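Counting Carbohydrate by the Bowl

Most dosing errors at breakfast start before the meter comes out. Tshepo Van Wyk, a diabetes educator in Luvik, asked 40 adults on insulin to pour their usual cereal, then weighed each serving. The heaviest came to 205 grams, and its owner had logged it as one cup.

A cup measures volume. Flakes, granola and cooked oats fill the same space at very different weights, and the label lists carbohydrate by weight. Depth and width also change how full a serving looks.
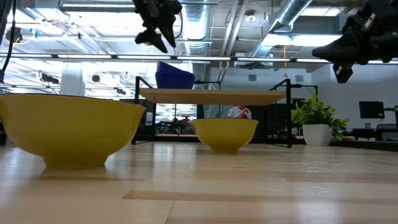

Yellow bowls on pale wood
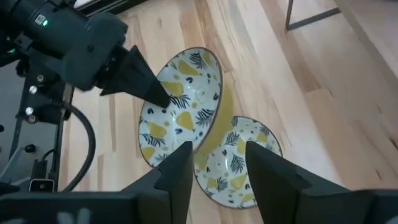
Van Wyk has his patients set the dish on a kitchen scale, press zero, and pour. The weight is multiplied by the carbohydrate per gram on the label. Milk is weighed as a second step and added to the total. He asks for 2 weeks of weighed breakfasts before anyone changes a ratio, with the dose time written beside each entry.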